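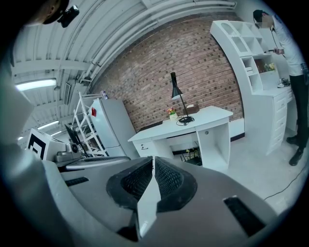
Desk drawer sticks in the brick wall room

Facilities > Kincaid building > Furniture > Closed tickets

Reading time: 2 minutes

Print | E-mail

Opened by: Lucinda Whitfield
Site: Pretthorpe
Item: white desk with one shallow drawer on the left and an open compartment on the right
Priority: low

Problem as reported

The drawer of the white desk against the brick wall does not close completely. It stops some 2 cm before the end. If I push harder it goes in, but then it is difficult to open again with the small handle. I have used this desk since December and in the beginning the drawer was good.

What I have tried

1. I emptied the drawer and looked behind it with a torch. There was one pencil and nothing else. No change.

2. I took the drawer out and cleaned both runners with a dry cloth. A lot of grey dust came away. It moved more easily after this, but it stopped in the same place.

3. I asked Lorcombe, who delivered the desk, if they know this fault. They answered that the screws of the left runner can become loose, and the head of the screw then touches the drawer.
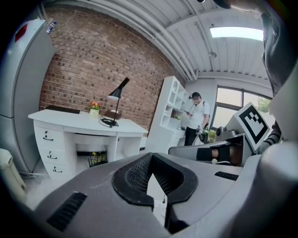
4. I moved the desk away from the bricks to have space for my arm. The floor is not quite level in that part of the room, so I also checked if the desk was standing crooked. It was rocking a little on the back left corner. I put a folded card under it and the rocking stopped, but the drawer was still the same.

5. I tightened the screws of the left runner with a hand screwdriver. The second one from the back was very loose, I could turn it with my fingers. Now the drawer closes to the end.

Reply from Prornix helpdesk, 14:20

Thanks Lucinda. Please don't use an electric screwdriver on these, the board is soft. Can you open and close it for a few days and tell us if the screw comes out again? We can send a longer one.

Update from Lucinda Whitfield, 9:05

I have used the drawer for five days and the screw stays in its place. I would still like to have the longer screw, and a proper felt pad for the corner in place of my card.

Status: closed, parts to follow by internal post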